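The Coat That Goes Round Again

By Adom Essien

My grandmother had one winter coat for the whole of my childhood, and I can still tell you how the lining felt on the back of your hand. It had been let out, taken in and given new buttons twice, and when she died it went to my aunt, who wore it to feed the hens. I've been thinking about that coat a good deal lately, having spent the best part of a wet week in Iltberg talking to people about what we wear when it's cold, and what we do with it afterwards.

Iltberg is a hill town, and its winters are long enough that everyone has opinions about coats. There's a swap held every February in the old Cuvton mill, down by the bridge, and last time 1,775 garments came through the doors. Kobina Ackah runs it. He started with a single rail in his mother's porch, and he still talks about the whole business as if it might all be packed away again by teatime.

"People bring a coat in and they want to tell you about it," he told me, pouring out tea that had been stewing since before I arrived. "Where they bought it, who they were courting. I've had to put a second chair out."

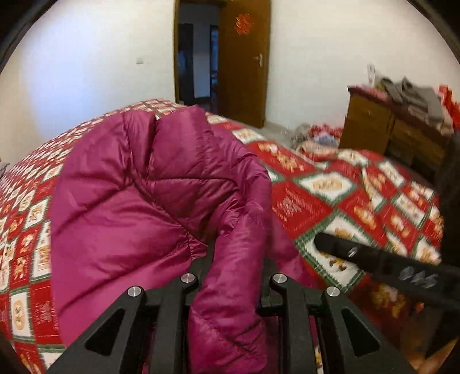 Padded jackets are the ones he worries over most. Wool forgives you nearly everything, he says, and a good waxed coat will see out its owner, but down is a fussy thing and most of us treat it shockingly. We squash it into a cupboard in spring and then grumble in autumn that it's gone flat. His advice is to wash it on a cool, gentle cycle at 30 degrees with very little soap, rinse it more times than seems sensible, and then dry it low and slow, stopping every so often to break up the clumps with your fingers. Mine took a whole afternoon and most of a radio play - I rather enjoyed it.

Mending is the other half of it. Upstairs at the mill is a small workroom called Agyeman, named after the tailor who had it first, where you can get a zip replaced or a torn cuff patched while you wait. I took along an old anorak of my own, rather shyly, and was told off (very kindly!) for having used sticky tape on the elbow for two winters.

What struck me was how long people stayed. There was a couple arguing happily over a tweed cape that neither of them could possibly need, and a young man trying on the same duffel coat again and again, going away to look at scarves in between. He bought it in the end, or swapped for it, and went off over the bridge with the hood up although the rain had stopped.

Kobina is already clearing space for next February. He could do with more hangers, if you have any, and children's sizes are always short.

© Tidumico Magazine, 26 September 2019 | Contact us | Back to top
30 shares | 2 comments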